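Swift Boxes and Evening Watches at the Corrigan Building
Student project report
Aisling Ó Néill and Oisín Mac Carthaigh
Supervisor: Nuala Mulligan
Submitted 10/10/2020

Background

Chimney swifts have used the old brick stack on the Corrigan building for as long as anyone in the department remembers. We wanted to know how the number of birds going in to roost changed through August, and if the weather in the last hour before dark made a difference. A second, smaller question was how well two observers agree when birds enter a chimney quickly.

Method

We watched from the upper level of the Parkeo lot, where the whole rim of the stack is visible against the sky. There were 12 watches. Each one started 30 minutes before sunset and ended when no bird had entered for ten minutes. Both of us counted with hand clickers and wrote down the total every five minutes without comparing. Birds that came back out were subtracted. This was harder than we expected on busy nights – swifts sometimes drop in while others are leaving, and the two streams cross right at the rim.

Cloud cover was estimated in eighths. Wind and temperature came from a handheld meter. Rain stopped 2 of the watches early, and those are left out of the comparison below.

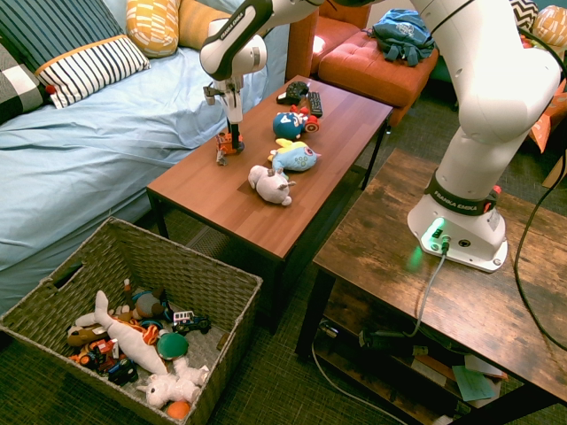

Results

The highest total was 443 birds, on a still, overcast evening. The next highest was 373, also with heavy cloud. On clear evenings the birds circled longer and entered later, with most of them going in after sunset. On cloudy evenings the first entries came well before sunset and were more spread out.

Wind had no clear effect on the totals. On the windiest night the flock circled lower and tighter, and many birds made several passes before dropping in.

Our separate counts matched closely on quiet nights. On busy nights Oisín's totals were always lower than Aisling's. We used the mean of the two, rounded down.

Other species

A Cooper's hawk perched on the roof rail during one watch. The swifts stayed high until it left. Common nighthawks passed over late in the month, heading south, and were noted but not counted.

Problems and next steps

We did not start early enough in the season to see the local breeding birds before migrants joined them. Next year's watches should begin in June. Video of the rim would also let a third person recount the busy minutes. Úna Rafferty has offered to take over the data sheets, which are filed with the department in the Brernik folder.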